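4.2 Where worn clothes go between washes

Most earlier work on laundry treats a garment as either clean or dirty. The households we spoke with used a third group: clothes that had been worn once or twice and were expected to be worn again. We call these clothes "in between." Of the 1725 garments entered in the household diaries, many spent at least one night in this state, and synthetic sports tops did so more often than cotton ones.

Respondents gave two main reasons for keeping sports tops out of the hamper. The first was the cost of running a machine for a small load. The second was a belief that shiny synthetic fabric wears out when washed often. Hanging was the method they named most, although the diaries show that it was used less than they said.

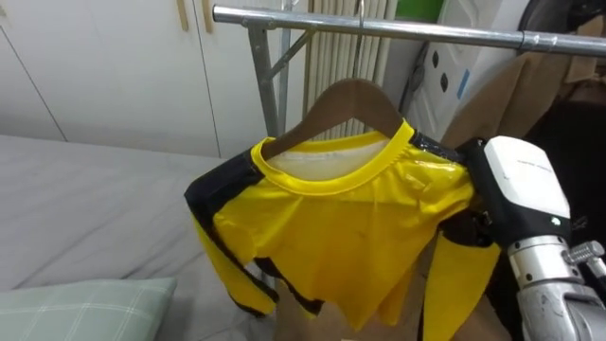

Figure 2. Long-sleeved synthetic shirt on a wooden hanger, with wrinkles across the chest.

Wrinkles mattered less to respondents than we expected. Bielecka and Ospina found that office shirts were sent back to the wash mainly for their looks, but in the Dramstead sample smell was the usual test for sportswear. Several people said they would wear a creased top to practice and would not wear the same top to a store.

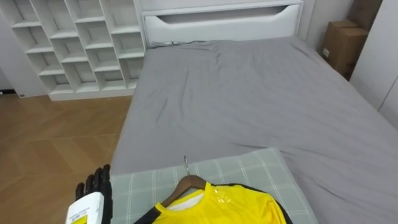
The bed was the most common resting place for in-between clothes during the day. Clothes left there had to be moved at night, and this forced a decision. Some went back on a hanger, some went to a chair, and the rest went to the hamper even when the owner did not think of them as dirty. The diaries from 34 households record this evening sorting in enough detail to follow single garments through it.

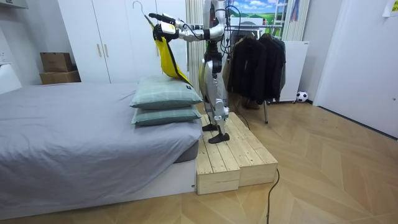

Storage space explains part of the difference between homes. Respondents in the Bullis apartments had shallow closets and tended to keep in-between clothes in the open. Those in larger homes kept them with the clean ones - a habit that two couples said they argued over.
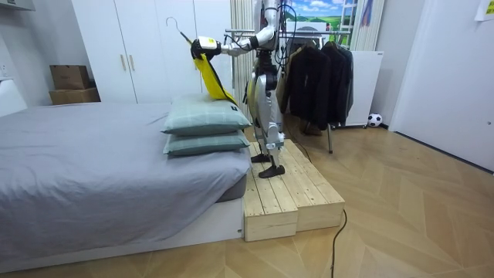
Hanging also depends on how near the hanger is to the place where people undress. In small bedrooms the two are often the same spot. A yellow garment draped over a wire hanger at the bedside, with its lower end reaching toward the pillows, has very little distance between hanging and lying on the bed. Respondents with this kind of layout moved garments between the two states several times before a wash, and their diary entries were harder to code. Agudelo and Ruggiero coded these entries separately and settled differences by discussion.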